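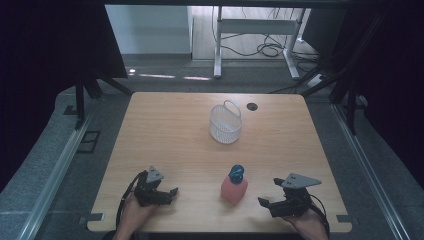 Kolwood Shelf Response Panel

The Kolwood panel measures how shoppers respond to packaging, price tickets and promotional wording before a campaign goes to print. It is supplied as a hosted service with an optional bench kit for in-person sessions.

Method

Each respondent sees a series of paired choices under a time limit set by the client. The software records the option selected, the response time and any change of mind before the limit expires. Pairs are shown in random order, and left and right positions are swapped for half the sample to control for side preference.

Standard configuration

Sample size: 600 completed responses per study
Pairs per respondent: 30
Maximum variants per study: eight
Languages: English, French
Data export: CSV, XLSX
Licence: per study or annual

Bench kit (part no. 139)

The kit contains two response pads, a controller, a power supply and a carrying case. The pads connect to the controller by cable; wireless operation is not supported. Cable length is 87 cm. Firmware from April onward is required for studies with more than four variants.

Reporting

Results are delivered as a ranked table with confidence intervals and a separate file of response times. Responses faster than the programmed minimum are flagged but not removed. The Urex weighting module, sold separately, adjusts results by age group and household size. Colour variants should be entered as separate items, not as attributes of a single item.

Compatibility

Study files created in Mocanu 3 can be imported without conversion. Gakis files must be saved in the older format first, and image labels will need to be re-entered.

Ordering

Quotes are valid for 30 days. For study design enquiries, contact Griet Brouwer. For bench kit service and replacement pads, contact Heiðrún Hafþórsson.

Specifications last revised Jun 8, 2019.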